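4.2 Insertion of long utensils

The planner described in Section 3 gives one target pose for the wrist and one for the tip of the tool. For a knife or a pair of tongs the two are nearly redundant. For a spoon held by the handle they are not, as a small rotation in the grasp moves the bowl by a large distance. We therefore estimate the grasp angle again after each lift, and Prillus, our control layer, corrects the wrist before the approach to the holder begins (Figure 3).

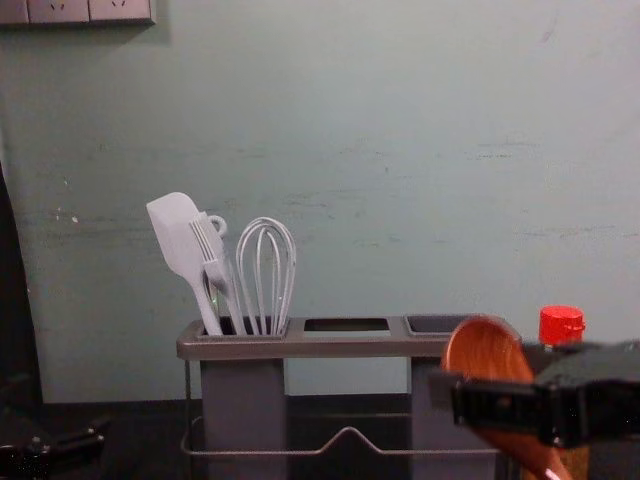 The correction is computed from the chest-height view first. When the tool covers the rim of the target compartment, the confidence of the rim detector falls, and the estimate from the head view gets the larger weight. We have tried also to average both views with fixed weights. This was simpler to tune, but it gave worse results when a bottle was standing close to the holder, and we have left it out of the final system.

Figure 3. Wooden spoon in the right gripper near the three-compartment holder.

Bottles are treated as obstacles with a margin of 27 mm. The margin applies to the gripper body and also to the held tool, which is modeled as a capsule along the estimated axis.

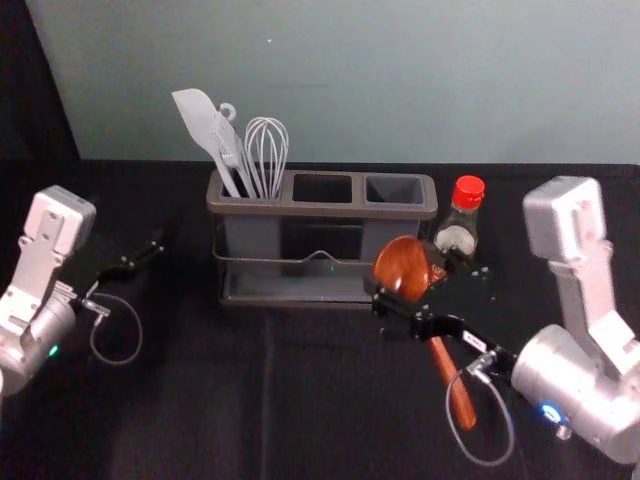

Vostine Manipulation Group, Department of Control Software, Bokville

We ran 89 insertion trials with the parameters of Section 3.4 unchanged. In 7 of them the planner stopped before the approach, in each case with the message that no path satisfied the margin. Zoltán Vörös repeated these cases with the Ghiță sampler in place of ours, and three were solved. The sampler is slower, so we call it only after the first planner has failed.

After a release the arms return to a low waiting pose and the compartment map is computed once more. It stores for every opening one of three labels: occupied, free or unknown. 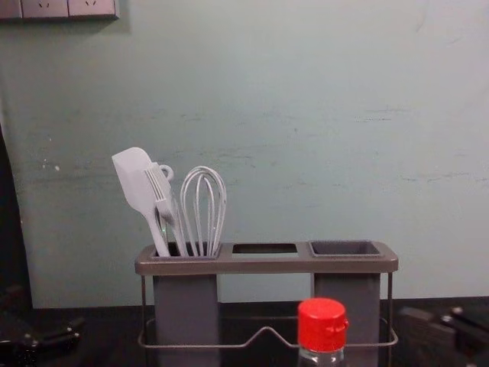
Why is the compartment map computed again after each release?
A utensil can lean toward a neighboring opening when it is let go, and the old map would then report free space that the next tool cannot use. The new map costs one additional detection step and needs no motion of the arms.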